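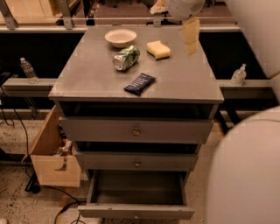 The case against the silent correction

When a publisher reissues a crime novel after 30 years or more, somebody has to decide what to do with the mistakes. I don't mean matters of taste, such as dated slang or attitudes. I mean plain errors: a train that arrives before it leaves, a witness whose first name changes between chapters, a poison that acts in two hours on one page and in six on another. The usual practice is to fix these and say nothing. I think the practice is wrong, and that it does more harm in detective fiction than in any other kind of book.

The example I have in front of me is the Brandes reprint of Ludger Janssen's The Clamach Ferry. In the first edition, the inspector establishes on page 113 that the ferry left the north pier at 6 in the evening. Two chapters later a deckhand puts the departure half an hour later, and the inspector does not react. Readers have argued over this ever since. One party takes it as a slip. The other takes it as a clue, given that the deckhand is later shown to have lied on a separate point. The reprint settles the matter by changing the deckhand's line. The copyright page says "text reset." There is no note.

Volker Seidel, who edited the reprint, defended the change in his newsletter on practical grounds. The author's own list of corrections, he wrote, included the ferry time, and a general reader who has paid for a puzzle is entitled to one that works. Both points deserve an answer.

The first is the stronger. If an author asked for a change, the editor should make it. But a list of corrections is a document, and it can be cited. A single line at the back of the book would have done: the page, the old reading, the new reading, the source. Ida Baumgart did exactly this for the Ritent series of early police novels. Her notes run to 2 pages per volume at most. They cost almost nothing to set, and a reader who doesn't care for them can skip them without effort.

The second point assumes that an editor can tell a broken puzzle from one he hasn't solved. Sometimes he can. A calendar that gives April 31 days is broken. A time that two characters disagree on is a different kind of thing, as contradiction is the main tool of the form. The writer plants it and the detective explains it. When the detective fails to explain it, the fault may lie with the author, with the detective, or with the reader. Each of those readings gives a different book.

Nizar Atallah has argued that the problem is small, as anyone who needs the original can look for an old copy. This holds for books that sold well. The Omader paperbacks, to take one case, were printed on poor stock and are falling apart, and several titles are now hard to find in any library. For those books the reprint will soon be the only text in normal use, and its changes will be passed on to translations, recordings and digital files. Dörte Stöcker's German version of The Clamach Ferry was made from the reprint. Her deckhand agrees with the inspector, and her afterword praises the book for its exact timekeeping.

I would accept a simple rule. Spelling and punctuation may be corrected without notice. Any change to a name, a date, a time, a distance or an object should be listed – by page, with the old reading given in full. The list belongs at the back, where it can't spoil the ending.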